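4. Fitting and setting the Totent ceiling dimmer

The leaflet in the Totent box says the dimmer works with "all modern lamps". Treat that as a hope. Garnet Sawatzky tried it with 11 kinds of lamp from our stores and 3 of them buzzed badly enough to be taken out again.

Before you start, turn off the lighting circuit at the consumer unit and prove it dead with a proper tester. The small neon on the dimmer is not a tester, whatever the leaflet says.

4.1 Fit the dimmer plate and tighten both screws by hand. A power driver will crack it.

4.2 Restore the supply and turn the knob to full. Leave it for 6 minutes.

4.3 Turn the knob down until the lamps flicker, then back up until they stop. Press and hold the knob to store this as the lowest setting. The dimmer is supposed to click. Ours clicks whether or not it has stored anything, so switch off and on again and check.

4.4 Leave "Comfort Mode" off. Hajnalka Hegyi ran it for most of October and could not tell it from ordinary dimming, except that the lights came on late.

Note: the stated lamp life assumes full brightness all day. We have no figures for dimmed use and would be wary of anyone who offers them.

4.5 Check for glare from where people sit or stand to work, with the blinds down. 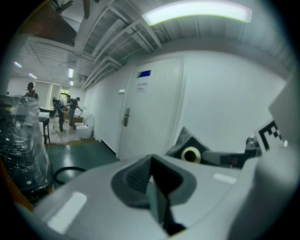

Glare is the one fault a dimmer can make less annoying, though it will not cure it. A light meter is little help, as it reads the level and says nothing about shine. Look at whatever smooth plastic is on the bench. On a light grey shell like this one, the overhead lights show up as a long white patch low on the left slope and a smaller, paler one on the right. Dimming will dull patches of that kind but leave them where they are. If they still bother you at a level you can work in, move the lamp or the bench.

Caution: do not fit a second dimmer on the same circuit to "balance" the room. The Fudstead catalogue suggests it – ignore the catalogue.

4.6 Write the stored setting inside the cover. The dimmer loses it after a power cut.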